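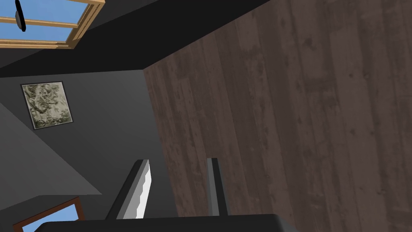
Nusrat Kakakhel wrote to us in June to say she had finished every puzzle in Cunden, done most of them twice, and would we please get a move on with some new ones, preferably ones that worked on the train.

Well, Nusrat, they're ready!

Cunden 2.0 goes live on 18 October 2021, for phones and tablets, and it's a free update for everyone who already has the game. I'm Oda Granström, I run the small studio called Eltia that makes it, and I've been itching to write this release for months (our last one was two paragraphs long and one of them was the address, so I'm making up for it).

If you haven't met Cunden before, it's a word game with a map. You start in a little harbour village called Tradby, you solve a puzzle, and a bit more of the coast gets its colour back. Some puzzles are anagrams, some are closer to a crossword, and a few are these odd ladder things where you swap one letter at a time until "boat" has become something else entirely. There's no timer. There are no lives to run out of either, and I get asked to add them about once a fortnight by people who know a lot more about business than I do. The answer is still no.

So, what's new?

The big one is offline play. The old version needed to check in with our server each time you opened a puzzle, a decision I made very early on and have regretted at length. In 2.0 you download a region once and it's yours, on a plane, at the cottage, down in the basement, wherever. Your progress catches up by itself the next time you're connected. If you play on a phone and a tablet and both have been offline, the game keeps the further-along result for each puzzle, so you won't lose anything you've solved.

Then there's the new stuff to play. The first release had 168 puzzles and we've added a whole new region with 22 more. It's called Yen, and it's an island you can see from the Tradby lighthouse right from the start of the game. People have been writing to us about that island since the week we launched. It was only ever a smudge on the horizon that I drew to fill up some sky! But the letters kept coming, and there were some lovely theories about what was over there, and in the end it seemed rude to leave it as a smudge. You get to Yen by ferry once you've finished the harbour, and the puzzles there are harder. The last one took me most of an evening and I knew the answer.
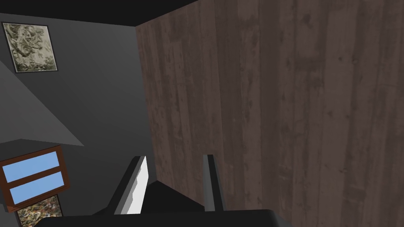
Render: tall panel in dark wood grain, gripper in the foreground.

We also did a proper test this time. Over the winter we opened up an early build to anybody who asked, and we got 1286 messages back. I read all of them. A good many were about the word list, and fair enough, it was a mess. It had "color" and "colour" fighting each other, it refused "toque" and it had never heard of "arvo". You can now choose your spelling in the settings (Canadian, Australian, British or American) and the puzzles will follow your choice wherever a word has more than one form. A few grids had to be rebuilt from scratch to make that work, because an extra "u" in the middle of a crossword is no small thing.

The other big pile of messages was about text size. The letters on the tiles can now be made a good deal bigger, and the clue panel grows with them, so you're not left squinting at one while the other fills the screen. There's a high-contrast theme too. I play with it on all the time now, and I may make it the default one of these days.

Smaller things, in no special order:

The seagull can be muted separately from the music.
Hints no longer give away the first letter unless you ask for it.
You can finally rename your boat.
The ladder puzzles have an undo button that goes back more than one step.
Fixed the bug where finishing a puzzle at midnight counted it for neither day. Sorry to everyone whose streak that ate.

About the price, seeing as it's the first thing people ask. Cunden is free to start, and the harbour region stays free from end to end. The full map is a one-time purchase, and if you've bought it already then Yen is included and you don't need to do a thing except update. We don't run ads. We had them for a short while in the first version and I couldn't stand my own game, so out they went.

If you teach, or run a library program, we have free codes for groups of up to 30 players. Write to us with the name of your school or branch and we'll send them along. A few classes used the test build for spelling practice and sent us puzzles they'd made themselves, and two of those are in the finished game, up near the ferry dock. Their names are in the credits and I hope they show their parents.

As for what's next, I'd like to do a puzzle maker so you can build your own and send it to a friend. It sort of works on my machine. I'm not promising a date, having learned my lesson with the island, but it's the thing I open first in the morning, so take that how you like.

Reviewers and bloggers, we've got codes for the full map, a sheet of screenshots and the music as separate tracks. Send a note through the press page on the Eltia site and it'll land with me. I'm happy to chat by phone or by email, though email gets you a faster answer, and if you're stuck on the last Yen puzzle I can be talked into a hint.

Oda Granström
Eltia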